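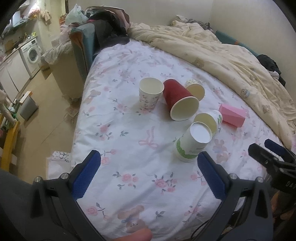
Nazanin Esfahani sorts on the bed. The table in her one-room flat folds down from the wall and holds a laptop and a plate, so anything bigger than that gets done on the mattress, a few steps from the washing machine.

She has lived there since July, in 38 square metres, and she moved in with more than the place could take. Winter clothes went on top of the shelf. Bags went at the head of the bed. The paper cups, left over from a string of birthdays and one farewell, went wherever there was a gap.

"I had cups in with the towels," she says. "I had cups in a boot."

People in small homes tend to be told to get rid of things. Despina Yordanov, who has spent 30 years helping tenants settle into bedsits and studio apartments, gives different advice. She asks them to choose one kind of thing, bring all of it to one surface and deal with only that. The rest of the room stays as it is — clothes, bags, spare bedding and all.

A bed is a good surface for the job. It's at a comfortable height if you sit on the edge, nothing breaks if it falls over, and you have to finish before you can go to sleep. Yordanov likes a patterned sheet left on, duvet shoved to one side. Others prefer to strip it first.

Paper cups are awkward to store. Stacked, they take up very little room, but only if they are the same shape, and odd ones from different packets jam or lean. Esfahani's have what look like cherries, polka dots and leaves on them, and there is a red one she keeps for pens. She nests what will nest and puts the strays in a box. Anything with a soft rim goes in the recycling.

The whole job takes her around 30 minutes. She does one category a week and doesn't keep a list. Scarves were first, then chargers, which she describes as the worst of the lot.

The clothes are still to come. She has priced a wardrobe from Haltberg at $900 and decided against it, partly for the money and partly because the door wouldn't open fully with the bed where it is. A neighbour, Farhad Moradi, has offered her a hanging rail. She is measuring the wall.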